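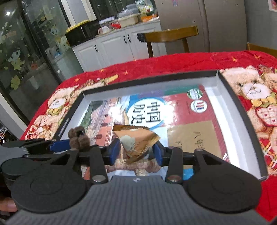
Plotent began as a repair desk for household textiles and now advises families on what to do with the small things that gather in bedrooms and drawers. Its home storage adviser spoke with the Dotex newsletter on a Wednesday in September about hair accessories, keepsake boxes and the habit of sorting by use.

The service receives over 3000 inquiries a year, and a large share concern items that fit in one hand. "People write to us about wardrobes, and by the second message we are discussing scrunchies," the adviser said. "A wardrobe has shelves. A hair tie has no assigned place in most homes, so it goes wherever there is room."

Plotent's guidance is to clear one surface, usually a bed or a low table, and bring everything to it before any decision is made. Clients are asked to work for no longer than one evening. The adviser does not recommend buying containers beforehand. "We see a great many new baskets with nothing in them. A sturdy gift box will do the work, and the household already owns it."
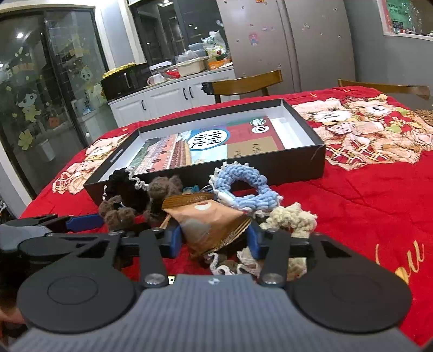
Knitted and crocheted accessories call for a little more care than plain elastic ones, according to the adviser, and Plotent suggests that they be stored flat. Loops catch on one another, and trims are easily pulled out of shape. A light blue ring with a scalloped white edge should not lie against a scrunchie with a trailing cord, and pom-pom hair ties are best given a corner to themselves. An open box with a white interior makes small dark pieces easy to find. Lace can be laid over the top.

Food is a separate matter. Snack packets often turn up among accessories, and Plotent asks that they go back to the kitchen the same evening. "That is the one firm rule we have," the adviser said. "Everything else is open to discussion."

The service has also revised its printed guide, named Yuan, which has eight pages and lists 102 common household items with a suggested place for each. Booklets and cards that come with a gift box have their own entry - the advice is to keep them in the original box if the box is kept at all.

Copies of the guide are available at the Climier branch during opening hours.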